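News Projects Software Events About Contact
News > Software > Planning and control

Harb 2 is out, and the planner finally thinks about its neighbours

I've been hanging out for this one! Harb, the open source pick planner put together by the small crew at Sikov, hit version 2 this month, and I've spent most of my evenings since then poking at it on the bench in Pluvville (sorry to everybody waiting on email from me).

If you haven't used it, Harb sits between your perception code and your arm controller. You hand it a list of object poses and shapes, it hands back an order to pick things up in and a grasp for each one. The old version was quick but a bit thick about clutter. It scored every object as if it had the whole table to itself, so when two parts were touching it would happily plan a finger straight through the one next door, and then the collision checker would throw the plan out and you'd start again.

Version 2 scores the gaps as well. Each candidate grasp now gets checked against whatever is sitting beside it before it goes anywhere near the motion planner, and anything jammed up against a neighbour drops down the list until there's room to get at it. On my little test set of 300 saved layouts, the old release needed a replan on 80 of them. The new one needed 16, with the same camera poses and the same speed limits. I was pretty chuffed with that.

The other big change is the shape library. Cubes and cylinders were always fine, but stars and hearts used to be treated as plain boxes, and you lost a lot of good grasps that way. They now get proper outlines, so the fingers can line up with real faces. You can add your own outlines too, in a plain text file, and the format is easy enough that I had a new one working before my coffee went cold.
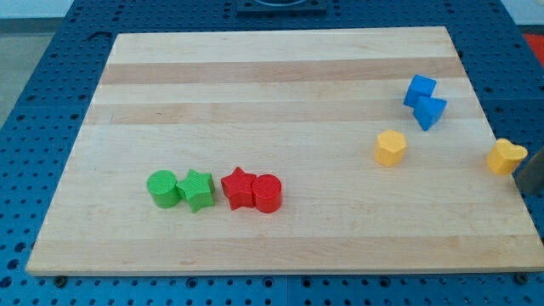

Cylinders and stars on the left, the blue pair touching on the right, and a finger down beside the yellow heart.

Not everything is rosy. Leaning parts still give it grief, as the pose estimate has to be spot on for the gap scoring to mean much, and the colour-coded debug view crawls once you turn on all the candidates. There's also a config change that will catch a few people: the old clearance setting has been split into one value for the fingers and one for the palm, and your old file will load without any warning. Check it before you run!

Harb 2 works with the current release of Lustach, so if you're already using that for logging and playback you can step through each pick decision after a run. The Sikov crew say a fix for the debug view should land in October.

We use cookies to remember your settings and count visits. Accept | Manage cookies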